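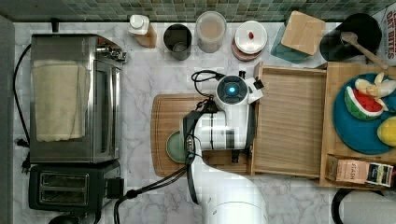
Londoño asked whether the toaster oven has to be moved every time the counter is wiped down, and was told that it does not, provided the clearances in step 3 are kept and the cord can be lifted free.

Filed under: Kitchen Set-Up > Countertops and Small Appliances

4.2 Arranging the counter

Applies to the Dernero counter plan, marble and other stone tops. Complete section 4.1 (sealing) first.

1. Unplug all countertop appliances. Let them cool fully before handling.

2. Wipe the stone with a damp cloth and a pH-neutral cleaner. Dry it at once.

CAUTION: Do not use vinegar, lemon juice or scouring powder on marble. Acids etch the surface, and the marks cannot be wiped off.

3. Set the toaster oven at one end of the counter. Leave 13 cm of free space on every vented side, or more if the oven's own manual calls for it.

4. Place the slot toaster where nothing hangs over the slots. Check that the lever moves through its full travel.

5. Route each cord along the counter, clear of the oven body and the sink. Do not run a cord under a cutting board.

WARNING: Remove towels, paper and packaging from the toaster oven before switching it on. A towel may be kept on the oven only while it is unplugged and cold.

6. Line up jars, canisters and the utensil holder along the backsplash. Keep the row 9 cm deep or less where the counter is narrow. Tall items go at the end farthest from the oven.

7. Lay the cutting board in the center, groove side up, parallel to the front edge. If it slides, put a damp cloth under it during use and take the cloth away afterward.

Note: Juice collects in the groove. Empty it before moving the board.

8. Reconnect one appliance at a time. Do not run the oven and the toaster together on a circuit rated below 2,000 watts.

For mosaic backsplashes, including grout care, see section 4.3.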